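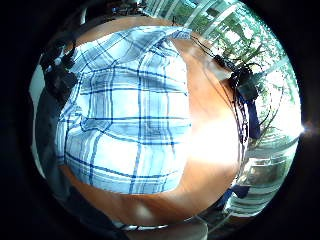 Chapter 4
Woven Cloth and the Household Budget

Shares 100 | Comments 7

For most of history, cloth was one of the most costly things a family owned. Shirts were patched, cut down for children, and finally torn into rags. Wills listed sheets and aprons by number, next to the cooking pots and the cow.

This chapter looks at how cloth became cheap. It follows one mill town, Udcombe, from the years when weaving was done at home to the closing of the last shed. The town's main employer, the Briem mill, made checks and plaids for work shirts. Its wage books have survived almost complete, and we will use them often.

In the first year covered by the books, the mill paid wages to 1,402 people. Ten years later the figure was 1,830, and at its highest point it reached 2,928. Over the same period the price of a yard of shirting fell by more than half. Section 4.2 explains how both things could happen at once.

Patterned cloth needs a separate note. In a plaid, the colored yarns are set up in the warp and then repeated in the weft, so the pattern is part of the cloth and shows on both sides. A printed check has color mainly on one face. Buyers knew the difference and paid more for the woven kind. Section 4.3 covers dyeing, and Section 4.4 covers the shops that sold the finished goods.

Historians disagree about who gained most. Maricica Ardeleanu argues that farm families did, as they had spent the largest share of their income on clothing. Others point to the shopkeepers. Read both sides before you start the exercises.

Key terms: warp, weft, shirting, piece rate, putting-out system

4.1 Weaving at Home

Before the mill opened in March, weavers in Udcombe worked on looms in their own front rooms. A dealer brought the yarn and came back for the cloth.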